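# About Brarneck

Hello! I run Brarneck, a small business that sorts out kitchens. I don't build them or fit them (there are plenty of people for that), I come in afterwards, when the cupboards are full, the drawers won't shut and you've got 20 mugs for a household of three. I empty everything out, ask you a lot of nosy questions about how you cook, and put it all back so that your everyday things are where your hands go looking for them.

I started in Dokbridge, where I still live, with a borrowed car and a leaflet I'd printed far too many of – 3000, to be exact, and I'm still using the backs for shopping lists. Before that I managed the kitchen at a day centre, and that's where I learned most of what I know. When you have lunch to get out at half past twelve you very quickly stop putting the colander on the top shelf!

Most people ring me because they think they need more storage. I do sell a few bits of storage, but I nearly always start with the worktop, and I'd ask you not to tidy it before I come round. I want to see what lives out by the sink and what gets pushed to the back, which knife you reach for, where the dishes sit once they're clean. A worktop tells me much more than the cupboards do.

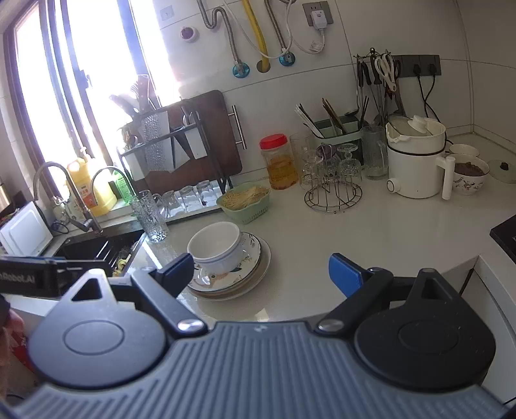

After that I like to do the plates. Everyone has more than they use, and everyone has a reason for every one of them, so I don't go in with a bin bag. We pick a set for each person for ordinary days, stack it the way you'd lift it down, and find a second home for the Sunday things. If a plate makes you happy then it goes at the front, even if it's the odd one out. I've got a chipped one with a hare on it from a market in Punemberg and I'd be furious if anybody moved it.

## What a visit is like

A first visit is two hours and costs 69 pounds. We have a cup of tea, I look in everything (yes, the drawer as well), and I draw a rough plan on squared paper for you to keep. If you'd like to do the work yourself from there, lovely, please do, and send me a message if you get stuck on the corner cupboard. If you'd like me to come back and do it with you, I'll give you a price for the day before I go.

I work mornings for the most part and finish by 3pm, and I take August off. I'm not a cleaner, although I'll always wipe a shelf before anything goes back on it, and I never throw out a thing without asking. Food that's past its date goes in a box for you to look through yourself – I had a falling-out over a jar of cloves in my first year and have been careful ever since. 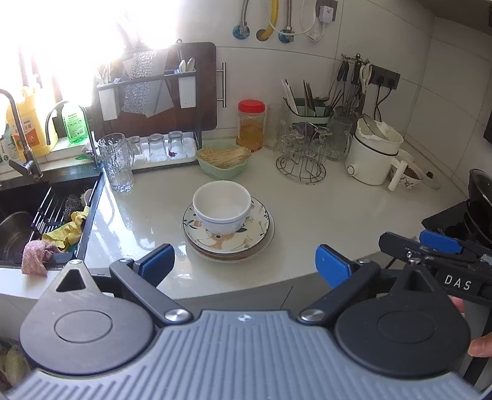 Sinks are my hobby horse, I'm afraid. It's the busiest spot in the house and it's usually the last one anybody plans for. I'm very fond of a rack of slim bars across the basin, as it gives you a bit of extra space when the worktop is short. Cloths are harder. A yellow one crumpled up by the sink and a pink one hanging over the front edge is how it goes in a great many homes, mine included, so I'll usually suggest a short rail inside the cupboard door and a little dish for the scouring pad. Some people love the rail and some never use it, and that's fine, it only takes two screws to come off again.

## The bits I sell

I keep a small range of baskets, shelf risers and drawer dividers, which I order through Sfeir. I chose them after trying an awful lot of others in my own kitchen, and I'll only bring them along if you ask. Quite often an old biscuit tin does the job just as well and I'll tell you so.

## Where I go

Dokbridge and the villages on this side of the river are my usual patch. I'll travel further for a full day, and I do Punemberg every spring, when I stay over and fit in as many visits as I can. If you're up a lot of stairs do let me know when you book, so I can pack the lighter bag.

The best way to reach me is the form on the contact page. Tell me how many of you there are at home, what you cook most and which cupboard you dread opening, and I'll write back in the evening once I've had my tea.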